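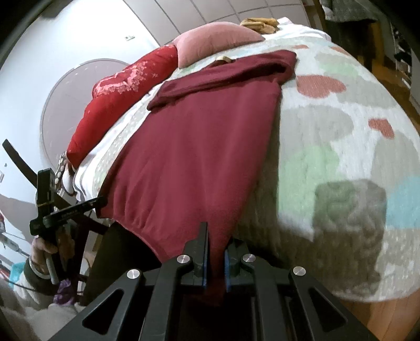 A maroon hooded sweatshirt spread out on a bed.

Where does a hoodie come from?

Many hoodies start as cotton, a plant that likes long, hot summers. When the seed pods ripen they split open and white fluff spills out. The fluff is made of fibres. Each fibre is thinner than a hair and grows from the outside of a seed.

First the seeds are pulled out by a machine called a gin. Then the fibres are combed so they all lie the same way, and twisted together. Twisting makes them grip each other. You can try it with a bit of cotton wool - pull it straight and it falls apart, twist it while you pull and you get a thread.

The thread, or yarn, goes to a knitting machine. Knitted cloth is made of loops, and loops can stretch. That helps when you pull a jumper over your head. Woven cloth, like a bed sheet, has threads that cross over and under, so it stretches much less.

Colour comes from dye. The cloth is soaked in a big tank of it, often at 40 degrees or hotter, then rinsed.

Last of all the cloth is cut into pieces and sewn together. Ribbed knitting is often used for cuffs and hems. It has raised lines running up and down, and it springs back after you stretch it.

Word to know
Fibre: a very thin strand that can be twisted into yarn.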